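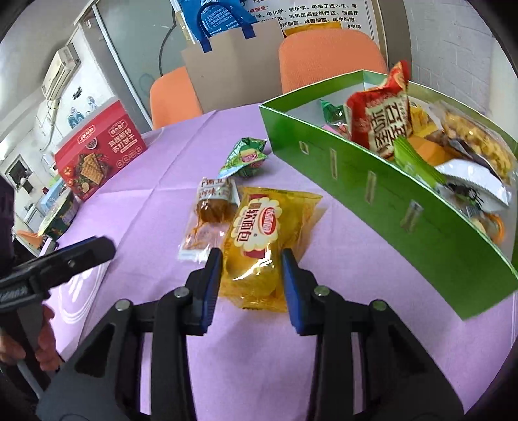 Buy the biscuits before you buy the motors

I've been pottering away at a pair of hand-held grippers for longer than I'd like to admit, and I've come round to an opinion that annoys some people at our workshop, so naturally I'm going to write it down. People who build robots at home spend far too long on the arm and nowhere near long enough on the hand. And when they do get to the hand, they try it out on wooden blocks.

I know why. I did it too! Blocks are lovely. They stay where you put them, they've got nice flat sides, and a pair of fingers can close on one quite badly and still come away looking clever. My first gripper, which I called Winell after the make of biscuit tin I kept the parts in, could shift blocks all afternoon. Then Mohit Chaturvedi wandered over with a packet of crisps and asked it to pick that up. It went off like a balloon and I was still finding bits in the vice at Christmas.

A bag of soft bread is a horrible thing to pick up if you're made of plastic. It's mostly air, the wrapper slides about over the bread, and the bread gives way just when you think you've got hold of something. Squeeze less and the bag slips off, squeeze more and it's somebody's squashed lunch. You and I do it without looking while talking on the phone. I find that more impressive than any backflip I've seen a robot do, and I do like a backflip.

So my rule now is food first. Go to a shop, come back with a good mixed bagful (boxes of crackers, little foil sweets, puffy things in clear bags, peas in a packet), tip it all out on a table and start there. If your fingers can't cope, you've found out before spending the money. The pair I'm on now have blue pads on the inside faces, and I changed the pads 8 times before I touched anything else. I regret nothing about that except the glue.

The other half of my argument is about holding the thing yourself. Kobina Ankrah, who got as far as a complete arm at Laltcombe before I'd finished one finger, thinks a gripper with a person's hand on the handle is cheating. Where's the robot, he says. Fair enough, it's a reasonable question and he asks it every time. 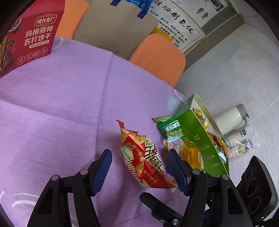
My answer is that your own arm is the best arm you'll ever own and it came free. With the gripper in your fist you feel every stupid thing the linkage does. You feel it twist when one finger lands before the other. You notice that you keep coming at a crisp bag from the same side, and then you have to ask whether a motor would ever be able to get round to that side with a cardboard box in the way. I learnt more in an evening of that than from all the diagrams I'd drawn, and some of them were in colour.

It also changes what you think is hard. I used to worry about strength. I don't any more. What bothers me now is clutter: one packet lying half on top of another, or something tucked down the side of a box where there's room for the thing you want but not for the two fingers going in after it. Kobina's arm, which he calls Quansah, is strong enough to frighten the cat and quite precise with it, and it's still got a claw on the end that treats a sweet wrapper like scrap metal. I've told him this. He's told me that at least his moves on its own, and I've had to go and put the kettle on.

He does have a point somewhere in there. A gripper you carry about will never make anyone a sandwich, and you can get very comfortable fiddling with pads for ever. At some stage you have to bolt it to something and let go, and I've been putting that off (the budget for motors is 200 quid and I've got my eye on 2 of them). There's a risk, too, that your own wrist hides the gripper's faults by making up for them. Mine definitely does. I've started locking my elbow against my side for a few goes at the end of each session, which looks daft and is very useful.

But if you're clearing a corner of the garage at Mumden or wherever you are, and you're about to order a big shiny arm, please wait a week. Make two fingers. Stick something grippy on them. Then go and buy some bread, the soft kind, and see how you get on. If you have better luck than I did with the sort of crisp bag that's got a crinkly seal across the top, do write and tell me which end you picked it up by.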